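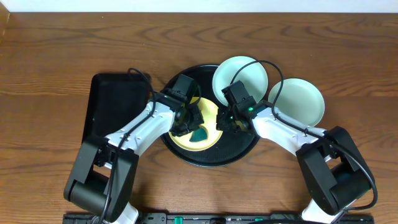 Two black trays, one rectangular and one round, on a wooden tabletop.

A serving tray is a flat, shallow platform with a raised rim, used for carrying food and drink from the place where it is made to the place where it is spilled. Trays are found in homes, hospitals, airplanes and school cafeterias, and most languages have a word for them.

History

Flat carrying boards are old enough that no one has bothered to claim the invention. In Europe the tray became a thing to show off once tea arrived, and households that owned one good tray tended to lean it against a wall where visitors could see it. Cheap stamped metal later put trays within reach of everyone, after which they lost most of their charm as gifts.

Shapes

Rectangular trays fit on shelves, carts and laps. Round trays suit waiters, who carry them on one hand and turn in tight spaces without catching a corner on a customer. Oval trays are a compromise and are stored badly by everybody. The rim, known in the trade as the gallery when it is tall, keeps cups aboard. A textured surface does the same job with less fuss — though it holds on to crumbs just as firmly.

The Polwood dispute

The town of Polwood supported two tray makers, Ilero and Ruleck, which sold nearly the same product and disliked each other. Ilero's catalog listed 224 patterns, many of them differing only in the flower. Ruleck answered with a plain black tray and sold 3,000 in its first September. Each firm accused the other of copying the rim. The historian Sânziana Vlad, who read all 1,270 letters on the matter, described them as "mostly about handles."

Collecting

Tray collectors favor painted tin and pub advertising. The Lobo Collection, cataloged by Glykeria Kyriakidis, holds 1,793 trays, none of which may be used for lunch.

See also

Platter
Lazy Susan
Trivet
Tea cart

Last edited 11/22/13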